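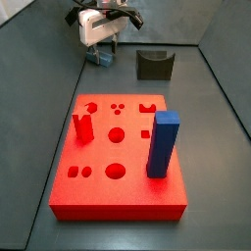 4. Choosing a place for the Telldale shelf scale

The Telldale wants a surface that is hard, level and boring. Carpet is out, and so is the top of the washing machine, however convenient it looked when you carried the box in. Color makes no difference to the scale, and a gray-blue work surface will do as well as any other. Lean on one corner before you commit. If it gives, find another surface.

4.1 Setting up

1. Take the scale out of the box and remove the cardboard shim from under the weighing plate. The shim is gray, the plate is gray, and the shim has gone to many happy homes still in place.

2. Put in the batteries. The little drawing inside the battery door is correct. Older manuals had it backward, and we have heard from you on the matter.

3. Set the scale down and turn the four feet until the bubble sits inside the ring. Touching the ring does not count.

4. Press ON and take your hands away. The display shows a row of dashes, then 0. Wait 14 seconds before you put anything on the plate.

5. Place the 800 g test weight in the middle of the plate. If the display reads 800, go to section 5. If it reads anything else, go back to step 3 and look at the bubble again – properly this time.

Note: The test weight is packed under the foam tray. A can of soup will not do in its place, as the label leaves out the can.

Caution: Do not lift the scale by the plate. The plate comes off. The scale then goes its own way, usually toward your foot.

4.2 If the reading drifts

Look for a fan, an open window or a cat. Next, check that the power cord, if you bought the Sovico adapter, is not pulling on the housing. Leave some slack in it.

If the number still wanders, hold ZERO until the display shows 58. This is the service code and has nothing to do with the weight of anything. Let go, wait for the dashes, and repeat steps 4 and 5.

Note: Moving the scale to another shelf means leveling it again. Yes, even the shelf right below.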